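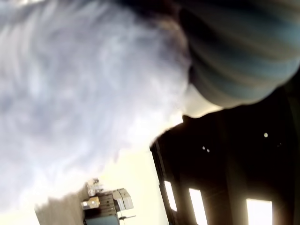

One of the Birneo people asked before we had even sat down whether the arm had any idea it was still holding something when it set off back to the bins. Short answer: no, and that took up most of the meeting.

Clelden Soft Goods Handling Group
Minutes, September 24, 2021
Present: Clelden workshop, Birneo (software), Staniforth (grippers). Apologies from Zunov.

1. Minutes of the June meeting
Agreed, with one correction: the spare wrist cable was ordered by Clelden and has arrived.

2. The dropped hold fault
The arm closed on a long-pile item, lifted it, and the controller then reported the fingers as empty. It dropped the hold state, skipped the slow return and swung back at full travel speed with the item still caught. The item came free over the walkway. No one was hurt and the walkway gate was shut, but the gate was shut by habit, as it isn't interlocked. Everyone agreed this goes down as a safety matter and stays on the agenda until closed.

Clelden repeated the pick on the bench, with the speed capped. Of 9 tries the fault came up in 2, and we were delighted to get it at all after a fortnight of it hiding from us! Both times the grip force reading fell away after the lift while the item stayed put.

Staniforth think the pile squashes down under the fingers, so the force drops below the "holding" threshold, and the fibres keep hold by themselves. Birneo pointed out that the camera check ought to have caught this. It looks for an edge to the item, and with long-pile material right up against the lens there is no edge to find, so it returned "no object". Two checks, then, and the same kind of item fools both. This was a really good bit of detective work from both sides and the group wants it written up properly.

There was some back and forth over whether lowering the threshold would do. Staniforth against: a lower figure would read as holding when the fingers merely touch each other. Left open.

3. What we do now
(a) Long-pile items come off the pick list today. Clelden.
(b) "No object" straight after a lift is to be treated as "don't know", and the arm stops where it is. Birneo have this half written already and showed it on a laptop — lovely and simple.
(c) Return speed capped at 440 mm per second for every item until (b) has been tested.
(d) Interlock on the walkway gate. Clelden to get a price. Zunov to be asked if their relay will fit the existing panel.
(e) Staniforth to bring a finger with a second pressure pad nearer the tip.

4. Fibres in the finger joint
Raised by Clelden. Fluff had wound itself round the pivot pin. Staniforth don't believe it caused the fault but would like to see it before it is cleaned out. Bag it, label it, don't bin it.

5. Any other business
The fault log needs a box for what kind of item was being picked. Agreed. Also the stop button by the bench sticks slightly on release; to be swapped before the next test.

Next meeting: once (b) is running on the bench. Clelden to send round dates.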